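Chapter 9
Rules for Rooms with Robots in Them

What you will meet in this chapter
The difference between a rule, a standard and a habit
Stop zones, reach zones and the floor in between
Cables, loose objects and other small enemies
How to write a procedure someone will follow in May as well as in the week it was written

Most people come to robot safety expecting drama. They picture the runaway arm, the red button, the engineer diving across the room. Then they read their first incident log and find a great deal about extension cords. At the Kiltstead lab, where Nhàn Hà kept the log for the Saber household trials, the first entry concerned a person who tripped over a rolled-up rug. The robot was switched off at the time. It was in a closet.

Rules exist for dull reasons, and this chapter is largely made of them. A law tells you what you must do and who will be cross if you don't. A standard tells you what a group of experienced people agreed was sensible, usually after several years and a lot of sandwiches. Good practice is everything else: the things a careful team does on an ordinary morning with nobody watching. You need all three. Students tend to enjoy the first, quote the second and skip the third.

Factories have had a long head start. An arm bolted to the floor behind a fence has a reach you can measure, and you can paint a line around it. A machine with legs is a ruder guest. Its reach goes where it goes, and if it loses its balance, the space it needs includes wherever it lands. Put it in a home-like room and the furniture joins the problem.

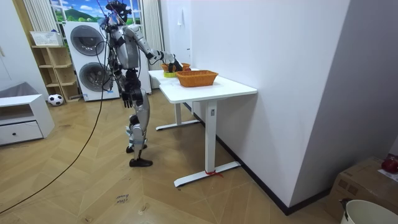 Figure 9.1 A tethered humanoid reaches over a table toward a small basket. Note the path of the cable across the floor.

Before reading on, take a minute with Figure 9.1 and write down what you would want settled before walking up to that table. Most beginners start with the hand, which is fair enough, as it is the part doing something interesting. The raised arm does have a reach zone, and you should stay out of it. But there is also a second arm, hanging by the hip, and an arm at rest is still an arm with motors in it. Then look down. The cable crosses open floor, and a ball sits over by the shelves. Neither appears in the robot's manual.

Duyên Tạ, who wrote the floor rules for the Zivano apartment project, began with a document of 1506 words. It was thorough and it was admired. It was also kept in a drawer. Her second version had 14 lines and hung on the door at eye level, and people complained about it constantly, from which she concluded that they had read it.

Three of her lines will carry us through the chapter:

Walk the floor before you power up, and walk the cable from end to end.
One person holds the stop control, and that person does no other job.
Treat a still robot as a moving one until the power is confirmed off.

The second line causes the most grumbling. Holding a stop control is boring, and bored people offer to help. They fetch things. They straighten a basket. Section 9.2 looks at how the Rinar team handled this, badly at first, and Section 9.3 covers handovers between operators. We leave the arithmetic of stopping distance until Chapter 12, when you will have had time to dread it.

Key terms: reach zone, fall zone, tether, stop control, handover, confirmed off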